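Home | Projects | Gallery | Reports | Contact

Murden Cell: Finger Drift Fault

By Setsuko Nishimura
March
3 comments | 12 shares

The Murden cell was taken out of service after the gripper began to report a closed position while the fingers were still apart. Tolera Gudeta saw the first case at 2:40 in the afternoon, when the arm lifted from the table without the part and carried on to the drop point. The controller logged a good pick. No one was inside the guard and nothing was damaged, but a cell that reports a part it does not have is treated here as a safety fault, and the work order was raised the same afternoon.

The gripper is a two-finger parallel unit driven by one motor through a short rack. Position is read at the motor shaft. There is no sensor in the fingers. The pick check compares the shaft position with an expected value for the part, and if the two agree within a set band, the arm is allowed to move. The cell had completed 2,267 cycles since the last service. Abenezer Tekleab went back through the log and found the first offset at cycle 1,248, too small at that point to cause a missed pick.

The wrist camera was left running through the checks so that finger position could be compared with the reported value. All checks were made at reduced speed with the guard closed and the table cleared.
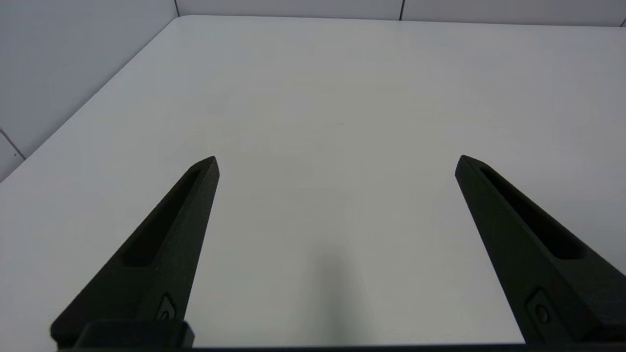
Why did the controller log a good pick when the gripper had missed the part?

The position reading came from the motor shaft, and the coupling between the shaft and the rack had started to slip. The shaft turned the full amount and the fingers did not. The value fell inside the band, so the check passed and the arm was released to move.

The slip was confirmed on the bench by marking the shaft and the coupling with a paint pen and running the gripper open and closed 300 times. The marks separated early in the run and kept moving apart. The clamp screw on the coupling was at the correct torque when tested. The bore was worn.

Asnakech Habte checked the fingers next. Both were removed, measured and put back. Neither was bent, and the mounting screws had not backed out. The fingers were ruled out as a cause and the same pair was returned to service.

The coupling was a Juška part fitted at the last rebuild. A Tinov coupling with a keyed bore was fitted in its place. It is slightly longer, so the cover had to be spaced out with washers. Hậu Doãn is drawing a new cover and the washers will stay until it is made.

Three changes were made to the program. The gripper now finds its zero against the open stop at the start of every batch, where before it did so only at power-up. Motor current is read at the end of the closing stroke, and a pick with no rise in current is rejected. A rejected pick stops the arm above the table and calls for an operator. It used to retry on its own.

The width of the band was also looked at. It had been opened up during the Zomomis trial to allow for uneven parts and was never set back. It has now been returned to the original value. Some nuisance stops are expected on the older molded parts and should be written in the cell log with the part number.

Restart was done in steps: open and close with the arm parked, then dry moves over the table, then single picks with an operator at the stop button. Full speed was allowed after one shift without a mismatch between the log and the camera record.

Open items: new cover drawing (Doãn). Check the two sister grippers for the same coupling (Tekleab). Decide if a sensor in the finger is worth the extra cable through the wrist (Habte, Nishimura). Until the sister grippers have been opened, both are limited to reduced speed and must not be run unattended.

3 comments | Previous | Next | Back to gallery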